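Print this page
E-mail this page

The Black Mug

My uncle Finbarr Keane signed us both up for the open day at Farska without asking me, and told me in the car when it was too late to jump out. "There's sandwiches," he said. He'd brought his good hat.

You have to understand that Finbarr fixed looms at the Pakzad mill in Terport until the day it shut, and he has opinions about machines. Mostly he likes them better than he likes their owners. I was expecting a long afternoon with a lot of sighing in it.

We got a ticket each at the door for the drawing (mine was 2169, I still have it) and got pointed down a hallway to a room where people were standing around a table with a teal cloth over it. Two arms, a black mug, a white cup. Finbarr took his hat off like he'd walked into church.

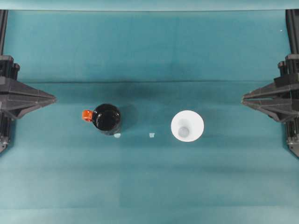
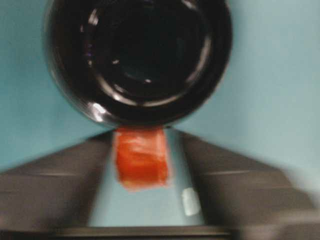 What Aileen said

The woman running it was Aileen Javier, and she'd clearly been talking since breakfast because her voice was almost gone. She said the job was to pick up the black mug, move it over by the white cup, and let go. That was the whole job.

"My grandson does that," said a lady behind me.

"How old is he?" Aileen asked.

"Four."

"Then he's ahead of us," said Aileen, and croaked out a laugh, and I decided I liked her.

She pressed something and the left arm started to move. It was so slow! I don't know what I'd pictured — something snappy, I guess, like on TV. It came in over the mug and stopped, and went a little closer and stopped again, and I swear the entire room leaned in with it. Then it backed off and went all the way home and sat there.

"It does that," Aileen said. "It isn't sure."

Somebody's kid asked if it was scared. She said no, and then she said she'd had it on her schedule since November and she wasn't ruling anything out.

It tried again. It backed off again. People began to drift, because word had come down the hall about the sandwiches, and the lady with the grandson went, and pretty soon it was me and Finbarr and a tall boy named Aidan who was supposed to be handing out pencils.

Finbarr has a go

"Can I say something?" said Finbarr. Oh boy, I thought.

"Please," said Aileen.

"It's the shine. It's a shiny black mug and you've got a light right over it. We'd a loom at Pakzad that quit every day at 4, and I had it in pieces over and over, and the whole time it was the sun coming in on the glass of the feeler." He was turning his hat around by the brim. "I put a piece of cardboard up. The manager had a man coming from Ullum to look at it and he was going to charge us 2000."

Aileen didn't say anything for a second. Then she looked up at the light, and she looked at Aidan, and Aidan put down his pencils and went and flipped a switch by the door.

The room got dim and sort of cozy. Off went the arm, in over the mug, slow as ever, and stopped. I was holding on to Finbarr's sleeve. I'm a grown woman with a mortgage and I was holding on to his sleeve over a mug!

It closed its fingers on the handle and lifted.

I'd love to tell you it set it down nicely. It let go a little too high, and the mug landed with a clunk, rocked, thought about it, and stayed up. Aidan yelled. Aileen tried to, but nothing came out, so she grabbed Finbarr's hand and shook it with both of hers.

By the time we got down the hall the sandwiches were gone, except for egg. Finbarr ate two of them standing up, looking back toward the door.

"Cardboard," he said in the car. "I should've told her, you don't need to turn off the light. Just a bit of cardboard."

So we went back in.

Print this page
E-mail this page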